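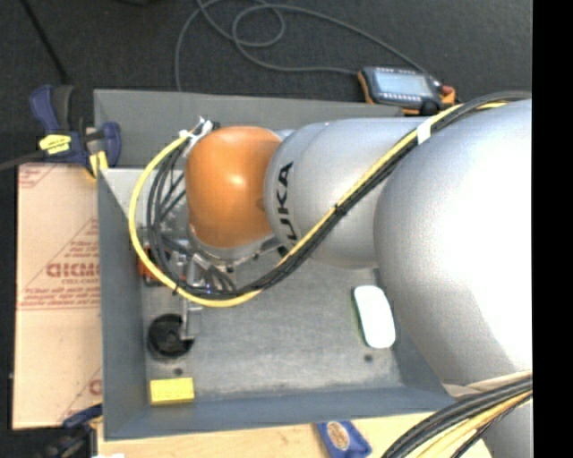 # Can it tidy my drawer yet?

I have one drawer in the kitchen where everything goes. Batteries, an old computer mouse, tape, things with no name. My sister-in-law asked me at dinner when a robot will finally clean it, because I work with machines and so I should know. I said I would write down an answer, and it took me until February.

My work is at Skovine, a small shop where we pack spare parts. We do not have a robot arm for picking. We have a conveyor, a label printer and hands. But I read a lot about bin picking, and I have visited two trade shows only for this reason.

The bin is a good test, I think. A mouse, a yellow block and a round black thing with a raised rim do not look difficult. For a child they are not. For a gripper with metal fingers they are three different problems. The block has flat sides, so you can close on it. The mouse has rounded corners, and if it lies tilted, the fingers must come at the correct angle or they slide away. For the round thing you must decide: do you take it by the rim, or from the outside?

At our shop I once timed myself with a box of mixed parts. I moved 120 pieces and dropped 2, and I was listening to the radio the whole time. At one of the shows, a seller from Pleltus told me that his system is "almost like a person." I asked him if I could put my keys in the bin. He said it was better not.

I don't want to be unfair. When all parts are the same, the machines are already very good, and I would be glad to give them that job. I packed 130 identical hinges one morning and I was thinking of nothing else but lunch. It is the mixed box that is hard, and a home is only mixed boxes.

Also there are the cables. An arm that reaches down between many objects carries its cables and hoses with it, and all of this needs space. In my drawer there is no space. I can hardly put my own hand in.

So my answer for my sister-in-law is: in the shop, for some parts, yes. In the kitchen, not yet. I cleaned the drawer myself last night and found a key that opens nothing in our apartment. I put it back.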